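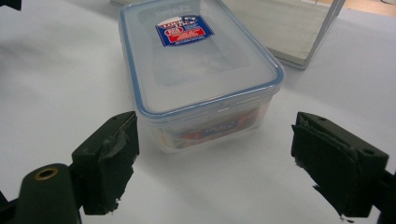
*Clear storage container with a light blue rim on the lid.*

# Checking driver mileage before payroll closes

Vendors will tell you their system matches miles to pay automatically. I'd test that before believing it. We run Redano for dispatch and Skokar for payroll, and the link between them still lets bad trips through.

1. Export the week's trips from Redano as a CSV. Skip the summary report - it hides edits.
2. Export paid miles from Skokar for the same dates. Check the time zone setting on both, or night runs land on the wrong day.
3. Match on trip number. Matching on driver name fails as soon as someone is entered twice.
4. Flag any trip where the two figures differ by more than 50 miles. The default limit is 95, far too generous for short routes.
5. Open each flagged trip and read the stop list. A missing stop is the usual culprit, whatever the "confidence score" says.
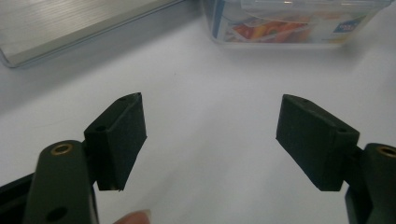

*Dark gripper fingers, open, over a white tabletop.*

Last May trip 3974, Tveit to Botholm, passed every automatic check and was still paid as a round trip. Domenica Gasser found it by reading the log.

6. Correct the trip in Redano, then resend it. If you fix it only in Skokar, the next sync may overwrite you.
7. Save both exports with the pay period in the file name.

Detention time needs its own check. I wouldn't trust the mileage match to catch any of it.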